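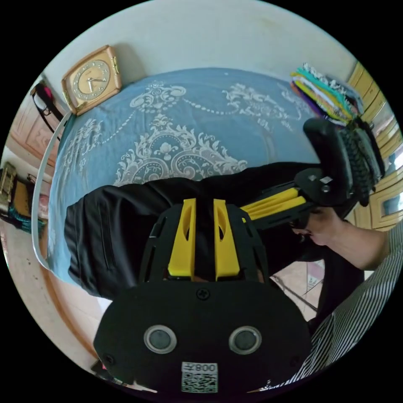 1/ Folding laundry on the bed again. I own a table. The table is where the mail lives.

2/ The rule in this house is that black clothes go last. By then you've used up all your patience on the teal and the yellow, and every remaining item is the same shape in the dark.

3/ Black garment, zippered pocket. Do you fold the pocket in or out? Mieke Brouwer says in. Krešimir Shehu says hang it up like an adult. I have 4 hangers and they're spoken for.

4/ Put a black thing down on a pale blue bedspread covered in big white scrolls and it looks like a crime at a palace. Ten seconds after you smooth it flat it's a lump again.
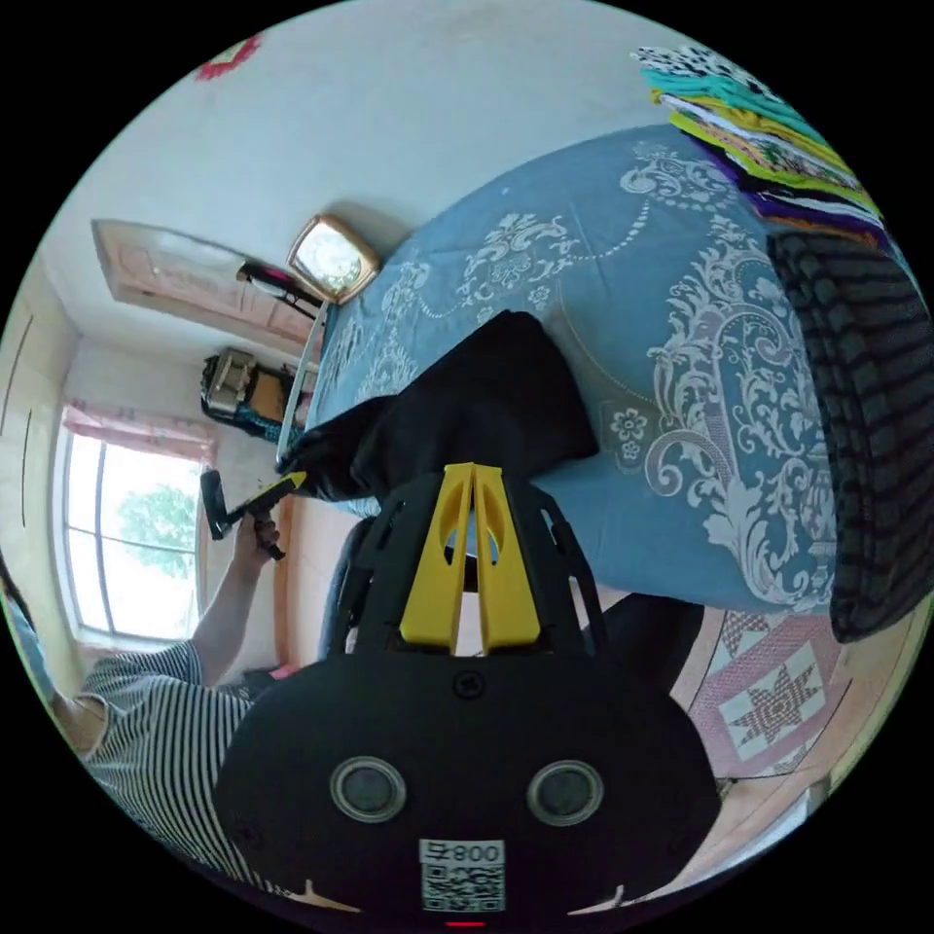
5/ The colorful stack in the corner is my proof of competence. Teal, purple, something patterned. I will not be touching it, leaning on it or breathing near it until August.

6/ People keep recommending the Dilletach method, where you fold everything in thirds and stand it up in the drawer. I tried it with 3 shirts. They lay down. I respected that.

7/ Meanwhile there's a clock at the head of the bed, in case I'd like to know how long one garment can take. I would not.

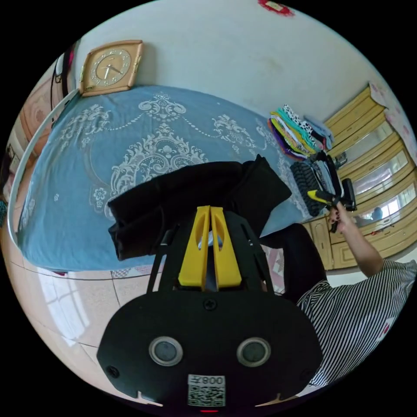 8/ Folded, more or less. The ends hang out one side, but on the pile that side faces the wall - problem solved.

9/ Still to go: the dark pile next to the nice stack. Socks are a separate thread and possibly a separate year.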